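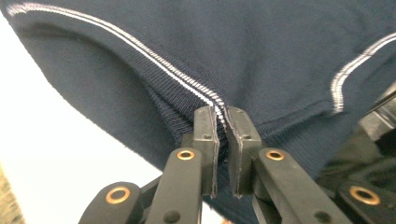 第四章 针织上衣的折叠与入篮

4.1 适用范围

本章适用于带罗纹边的细针织衣物，包括翻领衫、薄毛衣和针织开衫。衬衫见第三章，羽绒类见第六章。

网上流传的“三秒折衣法”我们试过，在针织面料上效果很差：折是折上了，拎起来就散。本章的做法慢一些，一件熟练后用时30秒。如果您看过别的手册说十秒能折好一件毛衣，请先问问作者折的是什么毛衣。

4.2 准备台面

1. 清空桌面，铺一张白色衬板或厚白纸。Trellow 套装内附衬板，但用普通白纸板代替，我们没有发现差别。
2. 衬板要比摊开的衣身宽。袖子可以先折进来，不必为了袖子另买大号板。
3. 收纳篮放在左手边，篮口朝上，先不要装东西。惯用左手者放右边。

注意：Kosoron 的防滑喷剂宣称能“锁住折痕”。Renato Belmonte 在十月编写本章初稿时用掉一整瓶，折痕照样松。不建议购买。

4.3 折叠步骤

1. 先找罗纹边。领口、袖口、下摆的罗纹比衣身紧，拿取时受力较稳。带双线条纹的款式更好认，顺着条纹就能找到边。
2. 拿住罗纹提起衣服，让衣身自然垂下，轻抖一次。不要反复抖，细针织越抖越长。
3. 正面朝下放到衬板上，用手掌由中间向两侧抹平。看到大褶就掀开重铺，别指望压一压会消失。
4. 左右两侧向中线折，袖子顺着衣身折回。两侧宽度应大致相等，差一指以内可以不管。
5. 自下摆向上对折。厚的再折一次，薄的到此为止。折得太小，四角会鼓起来，反而占地方。
6. 检查成品：应为一个长方块，长边与身体方向一致，方便直接推入篮中。边缘略有起伏属正常，深色针织尤其如此。 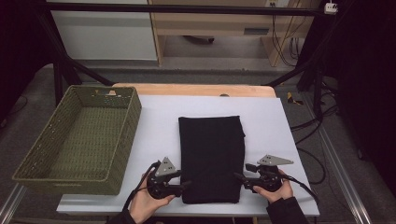
4.4 入篮

1. 双手托住长方块两侧，平移至篮子上方再放下。单手捏一角提过去，前面六步就白做了。
2. 折边朝上竖放。平摞也可以，只是取最下面那件时上面的会全乱，Pelport 的说明书说不会，请自行判断。
3. 篮子装到八成即止。本手册所用尺寸表中，415克以上的衣物归为厚款，厚款应单独占一篮。
4. 带镂空提手的编织篮，把提手一侧留在外面。绒毛容易钩在编织缝里，放入前用手摸一遍内壁，有毛刺的先处理。

小心：篮子若有一部分悬在衬板边缘外，装满前请往里推。空篮放得住，满篮未必。

4.5 收尾与检查台面

Colm Horgan 坚持每折一批就要擦一次板。我们起初觉得多余，后来在浅色毛衣背面发现过灰印，只好照办。

1. 衣物全部移走后，从侧面斜看板面。正上方看不容易发现浅痕。
2. 用干布擦一遍。擦不掉的黑点或涂画状污迹，先用湿布，再用橡皮。两样都无效时翻面使用，或换一张纸。Sarmiento 牌清洁膏说明上写着可反复使用2,000次，我们没有数过，也没看出它比橡皮强在哪里。
3. 检查板角与桌角是否对齐。板子歪了，下一批的中线也会跟着歪。
4. 桌面若有穿线孔之类的开口，不要让袖口或衣带搭在上面。

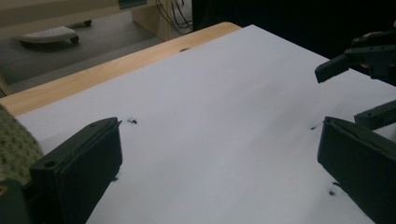
4.6 常见问题

折好的衣服过一夜变松
正常。针织有弹性，会回弹。竖放并让左右两件互相靠住，可以减轻。任何产品若保证“永不松散”，建议保留购物小票。

罗纹边被拿出印子
多半是提得太久。平放一会儿再看，仍有印子时隔布用低温蒸汽熨一下，熨斗不要直接压在罗纹上。

黑色衣物看不清折线
这正是用白色衬板的理由。仍看不清时，把灯移到侧面，褶子的阴影会明显一些。

衣柜里放不下篮子
先量隔板间距再买篮子。附录尺寸表见第166页，表中数值为外径，含提手。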